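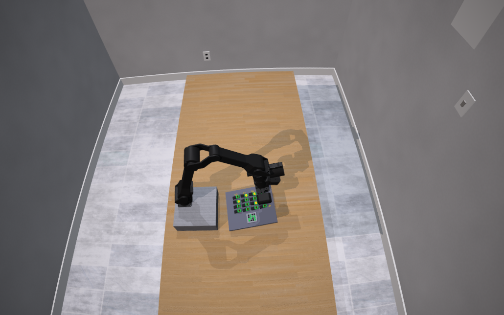

How often should you wind a hand-wound mechanical watch?
Once a day, at about the same time each day, is right for most of them. Wind until the crown resists and then stop.

The rest of this page covers how to do it, how to set the time and date without damage, and how to tell when the watch needs a service. It was written for people who bought or were given their first manual watch and have only worn quartz before. I use a Terkine with a power reserve of 40 hours, but the steps are the same for nearly any watch of this type.

Before you start

Take the watch off. Winding it on the wrist pulls the crown sideways and puts a bending load on the stem, which is a thin piece of steel. Hold the case in one hand with the dial facing you and the crown between the thumb and first finger of the other.

If your watch has a screw-down crown, turn it toward you until it pops free of the threads. A regular push-in crown is already in the winding position.

Winding

1. Turn the crown away from you (clockwise, looking at the end of the crown) in short, even strokes.
2. Let it slip back between strokes, or roll it backward. Both are fine. The clicking you hear is the ratchet.
3. Slow down when the crown starts to feel heavier.
4. Stop when it will not turn any farther with light pressure. Do not test it with one more turn.

On my Terkine a full wind from a dead stop takes 27 turns. Yours will be different, so find your own number the first time and remember it. After that you will know when the stop is coming.

Some older hand-wound watches have small crowns that are hard to grip. Hok-lam Yeh, who taught me most of this at the Grukemcombe watch club, wears a rubber finger cot of the kind sold for sorting mail.

Setting the time

Pull the crown out to the last position. If there is a date window, there are usually two positions, and the first one changes the date. Use a fingernail and pull straight out.

Move the hands forward to the correct time. Going back a few minutes is safe on most modern movements – going back past midnight on a date watch is not a good idea. If the seconds hand stops when the crown is out, wait until it reaches 12, pull the crown, set the minute hand one minute ahead, and push the crown in when your reference clock catches up.

Setting the date

Do not use the quick-set date between 9 p.m. and 3 a.m. on the dial. During those hours the date wheel may be engaged, and forcing it can chip a tooth. Move the hands to 6 first, set the date to yesterday, then run the hands forward through midnight until today's date shows. Keep going to the current time. If it is afternoon, you need to pass noon as well.

Putting the crown back

Push it all the way in. For a screw-down crown, press lightly and turn it away from you until snug. If it feels gritty or crooked, back off and start the thread again.

When something is wrong

A healthy watch loses or gains a few seconds a day. Have it looked at if:

– it stops well short of its rated reserve after a full wind
– the crown slips and never reaches a stop
– it suddenly runs minutes fast (often magnetism, a quick fix)
– you see fog under the crystal

Fog should go to a watchmaker the same day if you can manage it. Rust starts quickly.

Storing it

A manual watch can sit unwound in a drawer. I give my spare one, an old Skevier, a full wind every month or so and let it run down. Keep it away from speakers and magnetic phone covers.

Last updated 3 May 2018. Thanks to Soledad Van Dusen for correcting the section on the date.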